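Courses | Schedule | Handouts | Lab Access | Contact

Introduction to Applied Robotics
Handout 3: Notes on the Demonstration Visit to Dernbridge

Read these notes before the discussion session. They cover the visit to the Vokik demonstration kitchen at Dernbridge on 11th June. If you missed the visit, you can still do the written work from this handout and the readings listed at the end.

Background

Vokik builds and tests software for robot arms that do household chores. The Dernbridge site has a full kitchen with ordinary cabinets, a sink, a dishwasher and a table. The arm is on a rolling base that is parked and locked before each run. The company opens the kitchen to outside groups every March and again in early summer.

The demonstration had two parts. In the first, the arm put away items from a table. In the second, it worked at a dish rack. Most of our time went to the second part, and that is the part you will write about.

Terms used during the visit

Wrist camera: a small camera mounted close to the gripper. It moves with the hand, so its view changes all the time.

Scene camera: a fixed camera that looks at the whole work area from one side.

Episode: one attempt at a task, from the start position to the stop signal.

Occlusion: when one object hides another from a camera. The gripper itself is a common source of it.

Why dish racks are hard

A rack looks simple to a person. For a camera it is a mass of thin lines that cross each other, with shiny surfaces behind them. Three problems came up in the talk.

The first is reflection. Metal throws back bright spots that move when the camera moves. A program that looks for edges may follow a bright spot instead of a real edge.

The second is thin structure. Depth sensors often miss wires, or they report the distance to whatever is behind the wire. The arm can then plan a path straight through a tine. The presenters showed a plot of depth readings over a rack, and there were large gaps where the wires should have been.

The third is contact. A cup or plate can touch the rack before it reaches its place. Some contact is fine and even useful, as it helps guide the item in. Too much can tip a neighboring item or jam the hand. The Vokik arm measures force at the wrist and slows down when the force climbs past a set limit.

The wrist view

We were shown what the arm's own camera records. It is rough compared with the scene camera. The housing of the gripper takes up a good part of the view, and a fast move smears the highlights on the metal into streaks. In the view below, a finger runs down across the middle with a gray cylinder next to it, and two tan rims sit among the wires of the rack.

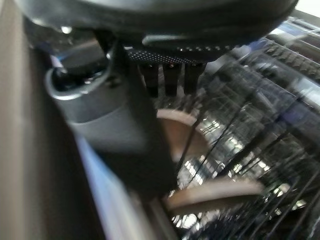 Points from the discussion

1. Blur. Shorter exposure gives a sharper picture but a darker one. The team's advice was to move more slowly near the rack and keep the exposure as it is. They cut arm speed to 30 percent of its normal value for the last stage of an approach.

2. Holding or touching. From a single wrist view it can be hard to tell whether an item is gripped or only resting against a finger. The controller uses finger position and motor current as well as the camera. Keep this in mind when you label data for the second assignment. If you can't tell, mark the label as unsure.

3. Number of episodes. The group had started with 100 episodes for the rack task and found that the arm did well only with the rack position it had been trained on. They went up to 500 and changed the position of the rack between runs. They did not give us success rates, so please do not quote any in your write-up.

4. Choice of test items. Plates and bowls came from a regular store and had different rim shapes. Someone asked about glassware. It is left out of the public runs for safety reasons.

5. Stopping. Any person in the room could stop the arm with the red button by the door or the one on the base. You will follow the same rule in our lab.

Comparison with the Wulthorpe system

Last term's class visited Wulthorpe, where a fixed arm sorts parts on a bench. Those who went will remember that the bench was lit evenly and the parts always came from the same side. The Dernbridge kitchen has none of that control. The Wulthorpe arm is faster and can get by with one overhead camera - it would need a lot of changes to work at a rack. Use this comparison in your write-up if it helps, but keep it short.

Written work

Write two pages on one of the three problems listed under "Why dish racks are hard." Say what the problem is, how the Vokik arm deals with it, and one other way it could be handled. A sketch is welcome. Hand it in at the course office or upload it to the course page.

Reading

Course reader, chapter on grasping and contact. Skip the section on suction tools.
Course reader, chapter on camera placement.
Chmielewska lab notes, part 3, on force limits. Copies are in the tray next to the printer.

Contact: Applied Robotics course office | Copyright Applied Robotics teaching group | Back to top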